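Why Is a Worktop So Shiny? The Story of Stone, Specks and Seams

Have you ever leaned on a kitchen worktop on a summer's day and noticed how lovely and cool it feels on your arms? Or put your chin right down on it (when there was no jam about) and seen the window looking back at you, all smudgy and stretched? Worktops are one of those things we use every single day and hardly ever think about. We roll pastry on them, we pile shopping on them, we leave our homework on them and then wonder where it has gone. So let's give them a proper think, from the very beginning, and we'll start with a bit of rock.

Long, long ago, before there were any kitchens to put it in, the stone for some worktops was hot, melted rock deep under the ground. It cooled down terribly slowly, and as it cooled, tiny crystals grew inside it, some pale, some dark and some a bit sparkly. That rock is called granite. If you look closely at a piece you can see the crystals all jammed together like people on a busy bus. The slower the rock cooled, the bigger the crystals had time to grow.

But a speckled worktop isn't always granite! People have found other ways to make something hard and spotty, and two of them are well worth knowing about.

The first is called terrazzo, which you say like this: ter-AT-so. It began in Italy hundreds of years ago, when workers who laid marble floors had heaps of broken bits left over. It seemed a dreadful waste to throw them out, so they pressed the bits into clay or cement and rubbed the top smooth. Today people make it with chips of marble, glass and even old bottles. If your school has a speckly floor in the hall, there is a fair chance you have been walking on terrazzo (or on something made to look like it) without knowing.

The second is called engineered quartz. Quartz is a very hard mineral, and a lot of ordinary sand is made of it. To make a worktop, a factory crushes quartz into crumbs and powder, stirs in a sticky stuff called resin, and squashes the mixture into a big flat sheet. The sheet is warmed until it sets hard. It's a little like making flapjacks, where the oats are the quartz and the syrup is the resin – only please don't try to bite it.

In the little town of Vurngate there is a workshop called Loltura, where worktops are cut and polished. A big slab there can weigh 400 kilograms, so nobody picks one up by hand. It travels across the workshop on a lifting frame, very gently, and everyone stands well back. One of the workshop's favourite patterns is called Xue, a soft grey one with little flecks all through it, and there are 167 other patterns on the sample shelf, from snowy white to a green so dark that it looks black until you hold it by the window.

Now then, the shine. When a slab has just been cut its surface is rough. You might not see the roughness, but if you could shrink down to the size of a grain of flour, you would find hills and valleys everywhere. Light comes down, hits all those hills and bounces off in every direction, so the slab looks dull. To make it shiny, the workers rub it with a spinning pad that has gritty stuff on it, a bit like sandpaper. They start with a coarse pad, change to a finer one, then a finer one still, with plenty of water to keep the dust down. Each pad leaves smaller scratches than the last. By the end the hills are so tiny that most of the light bounces off neatly, all in the same direction, and that is what we call a reflection.

A worktop isn't as good at this as your bathroom mirror, though. Bring your eyes down low and look along a polished one, and whatever is behind it turns up on the surface too, softer and blurrier than the real thing. Stripes are especially good for this. If the wall behind has ribs or stripes going up and down, they seem to carry on into the stone, pale and dark, pale and dark, as though somebody had painted them with a very wet brush.
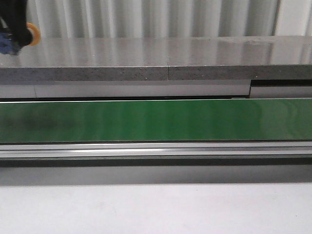 Something else to look for is a seam. A slab can only be so long, partly because of the machines that make it and partly because somebody has to get it up the stairs and round the corner by the front door. So a long worktop is often made from two pieces, pushed tightly together and glued. The fitters choose a glue that matches the colour of the stone and wipe away the extra before it hardens. A good seam is as thin as a pencil line, and you can sometimes find it more easily on the front edge than on the top.

And while you are down there, have a look at how thick that edge is. Some worktops are just as thick all the way through as they seem from the front. Others have an extra strip of the same stone fixed along the front, so that they look good and chunky while staying light enough for the cupboards underneath to hold up. It's a clever bit of pretending!

Looking after stone is mostly easy. A soft cloth, warm water and a drop of washing-up liquid will do for nearly everything. Engineered quartz doesn't like very hot pans, as the resin in it can be marked by the heat, so grown-ups put a mat or a wooden board down first. Marble chips don't like lemon juice or vinegar, which can leave a dull patch where the shine used to be.

Try it yourself: a shine hunt

You will need a torch, a sheet of paper with some thick black stripes drawn on it, and a grown-up who doesn't mind you wandering about the house.

Stand the striped paper up behind a worktop, a table and a tile, one after the other. Get your eyes down low each time and look for the stripes in the surface. Are they sharp, blurry or not there at all? Then shine the torch across from one side. On a smooth surface you should see a small bright patch, and on a rough one the light will spread out. Write down which was the shiniest thing in your house, and which was the dullest. (Ours was the doormat.)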